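Chapter 6
Where Things Go: Storage, Slotting and the Small Warehouse

In this chapter
Why layout costs more than rent
Fast movers and slow movers
Fixed spots vs. floating spots
Mixed bins and the problem of odd items
Counting without closing
Key terms: slotting, SKU, pick path, golden zone, dead stock, cycle count

Opening case: Korngate moves across the street

Korngate sells household goods and small gifts by mail. Kitchen stuff, toys, slippers, candles, a lot of things that don't belong together on any shelf. For six years it ran out of the back half of a shop in Prinport. Then the lease ended and the company took a bigger building across the street. Twice the floor. Everybody was happy for a month or so.

Then March. Orders up a little, nothing dramatic, and shipping fell two days behind. Then four. Igor Kováčik, who ran the floor, asked for more people. Got two. It didn't help. The new pickers walked the same long aisles as the old ones and got in their way.

What had happened? The move was done over one long night, and things were put down in the order they came off the truck. Heavy pans on top shelves. Gift wrap, which goes in nearly every order, at the far wall by the loading door. The catalog had 569 different items and the staff knew where maybe half of them were without looking. The old shop had been cramped but it had been arranged, bit by bit, by people who were tired of walking. The new building had not been arranged by anyone.

Keep this case in mind as you read. We come back to it in section 6.4, and again in the problems.

6.1 The cost you don't see on the bill

Rent shows up every month. So does power, so does payroll. Walking doesn't show up anywhere. It hides inside payroll, and managers tend to miss it.

Take a simple order, three lines. The picker reads the slip, walks to the first spot, finds the item, checks it, walks to the second, and so on back to the packing table. Reading, finding, checking - short. Walking is the long part. In a badly laid out building it can be more than half of the whole job. Time a few orders yourself if you have access to a stockroom, even a small one. Write down the walking separately from everything else.

The route a picker takes is the pick path. Shorten it and you've bought labor without hiring. This is the main reason anyone bothers with slotting, the work of deciding which item goes in which place.

Slotting sounds like a one time job. Isn't. Demand moves around. Sun hats in the best spot in January are in the way of something else.

6.2 Fast and slow

Start with a list. Every SKU (stock keeping unit, one code per distinct item, so a red mug and a blue mug are two), and next to it the number of times it was picked. Picks, not units sold! Students mix these up every year. If one customer buys 300 napkins in a single order, that is one pick. If 300 customers buy one napkin ring each, that's 300 picks, and 300 trips to the shelf.

Sort by picks. You will nearly always see a short, steep top and a very long tail. The top group goes close to packing, between the knee and the shoulder. This is the golden zone, and there is never enough of it. The middle group goes further back or a bit higher or lower. The tail goes wherever is left.

At the very bottom are items with no picks at all. Dead stock. It takes up room, it gets counted, it gets moved to reach other things. Korngate had some 3,000 units of it, most of them candles in a scent that had been dropped from the catalog. 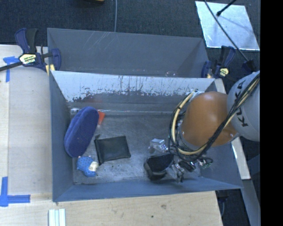

A word on size and weight before we go on. Sorting by picks alone gives silly answers if you let it. A fast moving cast iron pot should be close, yes, but it should also be low. A slow moving box of thimbles doesn't need a full shelf just because the shelf is free. So the list gets a second column for weight and a third for volume, and the final placement is a compromise between the three. Section 6.3 gives a method for this. It's not perfect, no method is, but it can be done on paper in an afternoon.

Fixed or floating? In a fixed system each item has one home and the home stays empty when the item runs out. Easy to learn, wastes space. In a floating system, incoming goods go to any open spot and the computer remembers. Saves space, but if the computer is down or somebody skips a scan, the item is as good as lost. Most small firms end up with a mix: fixed homes for fast movers, floating for the tail.

Mixed bins are a special case of floating. Several unlike items share one container, and the picker has to look and choose. Works well when the items are easy to tell apart. Works badly with six near identical phone cases. The usual rule is that no two things in a bin should be mistakable at a glance.

Side note: the Koubek rule

Vojtěch Vlček, floor manager at Koubek, a parts dealer in Skundulham, used a rule that beats most software for simplicity. Each time a picker had to ask where something was, the item got a strip of yellow tape. Three strips and it was moved, that same day, to a spot the pickers picked themselves. After a season there was hardly any tape going up. Crude, cheap, and the staff beleived in it because they were the ones doing the taping.

Before you read on

1. Think of a kitchen you know well. What's in its golden zone? What should be and isnt?
2. Korngate hired two people and got no faster. Explain why in two or three sentences.
3. An item sells 3,000 units a year in five orders. Fast mover or slow mover, for slotting purposes? Defend your choice, then read 6.3 and see if you'd change it.

6.3 A paper method for placing stock

You need the pick list from 6.2, a floor sketch (rough is fine) and a tape measure. Mark the packing table on the sketch first. All distances are walked distances from that point, around the shelves and not through them.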